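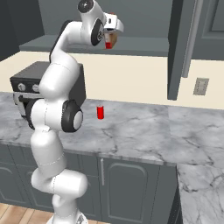

I have been putting off writing about our house rules for kitchen trials because, well, who wants to read about rules? But three of you have now asked me how we decide what counts as a pass, and one of you (hello, Nabila) asked it twice, so I have made a pot of tea and I'm going to have a proper go at it.

Some background if you're new to the list. We test arm programs in a simulated kitchen before anyone lets them near a real one. The kitchen is a plain affair – marble worktop, grey cupboards, a long shelf – and the jobs are the sort of thing you'd ask a teenager to do. Pick this up, put it up there, don't knock anything over. Every program gets 400 runs, and until last winter we scored those runs in the simplest way going. Did the thing end up where it was meant to be? Yes or no, next please.

You can probably see the trouble with that. A program could swipe a can halfway across the worktop on its way to the shelf and still come out with a lovely score. Sérgio Carvalho went back through the old logs for us, all 2785 of them, and found far more of this than I was happy with. Things nudged, doors clipped, one bottle dragged along a shelf by an elbow. All passes! I had signed off a good many of them myself, so I'm not pointing fingers at anyone.

So we wrote some rules. There are six of them, they fit on one side of paper, and I'll give you the ones that have caused the most arguing.

The first is that anything the program wasn't asked to move has to be where it started when the run ends. We allow a tiny bit of drift, as the physics does wobble now and then, but if you can see it's shifted, it's a fail. Nabila Shawky wanted this one tighter still and she may get her way in the spring.

The second is about doors. If a cupboard door is open at the start, the arm has to treat it as something solid for the whole run, including the edge, and including the handle. We had programs that knew all about the door and nothing whatever about the handle.

The third is the one people grumble about. You write down the start layout before you press go. Every object, which way up it is, what's open and what's shut. It takes five minutes and it is dull, and I have heard every possible reason for skipping it. But when two people get different scores from the same program, the layout sheet is the first thing I ask for, and you'd be surprised how often there isn't one.

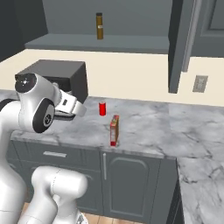 Sendville, March

We spent most of this month rewriting the part about near misses, after a long and quite cheerful disagreement with the people at Divisari. Their view is that if nothing is touched, nothing happened. Ours is that an arm which comes down on a worktop with a can and a carton standing close together ought to leave a decent gap round both of them, and that a gap too small for comfort should at least go in the notes. A carton that's taller than the can next to it is a good test of this, by the way. Plenty of programs plan for one height and then get a nasty shock.

Where we've landed is a middle way. A near miss doesn't fail the run, but it does get logged, and if a program racks up more than five in a set it goes back to whoever wrote it with a polite note. Lelletti have already said they'll use the same number, which pleased me no end – it would be so much easier to compare results if we were all counting the same thing.

We've also settled what "holding" means, finally. Closed fingers don't count on their own. The object has to be up off the surface and staying put in the gripper while the arm moves, for about as long as it takes to say the sentence out loud. (We do have a proper figure in the written version. Please use that and don't stand there talking to your screen.)

Still to do is the bit on swapping objects between runs. The Mészáros team change theirs every time and we change ours hardly ever, and I can see the sense in both. If you have a habit that works, do write in and tell me, messy notes are fine. I'll send the new one-page sheet to anyone who wants it, and if you're still using the old one with the coffee ring printed on it, please put it in the bin.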